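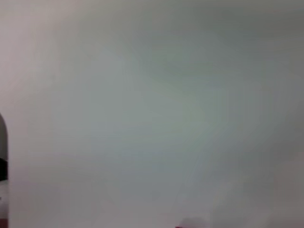 January, notebook entry, 4:40 pm

Hardness strips, round two. Still not convinced.

Background for anyone reading back: Mustine sent us the new water hardness strips and says they match drop titration. The Noonan site has already switched. I asked what they compared against and got a brochure.

Ran 11 strips on tap water from the Lotville building, all from one fresh tube, same beaker, same dip time. Titrated the same water before and after. The titration agreed with itself both times. The strips did not. Most landed on the third color block, 2 read a full block higher, and one had a pad that went two colors, so I wrote it down as unreadable. I'm not going to squint at it until it gives me the answer I want.

Possible causes, none of them tested properly yet:

Light. The color chart is printed on glossy stock and the purple blocks look different by the window than they do under the bench lamp. Read everything under the lamp from now on.

Timing. Leaflet says read at 15 seconds. The pads keep changing well past that, so a slow reader gets harder water. Convenient if you sell softeners.

Temperature. Water was at 21 C. Leaflet says "room temperature" and leaves it there.

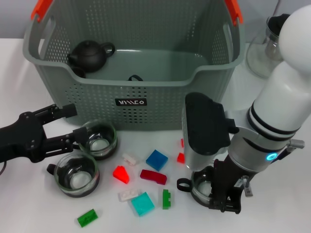 Also tried the Wulo filter jug, one pass, fresh cartridge. Titration showed a drop, smaller than the box claims. The strips showed no change at all, which fits with blocks that wide — you could lose a fair amount of hardness and never leave the color you started in. So anyone using strips to decide when to change a cartridge is mostly guessing.

I don't think the strips are useless. They'll tell hard from soft. I do object to the number printed beside each block, which looks like a measurement and gets copied into spreadsheets as one.

To do: second tube from a different lot. Have someone else read the pads without seeing my column. Make up a proper calcium standard instead of trusting the tap. Reorder indicator, the bottle is nearly out. Don't sign off on the switch before then, whatever Noonan is doing.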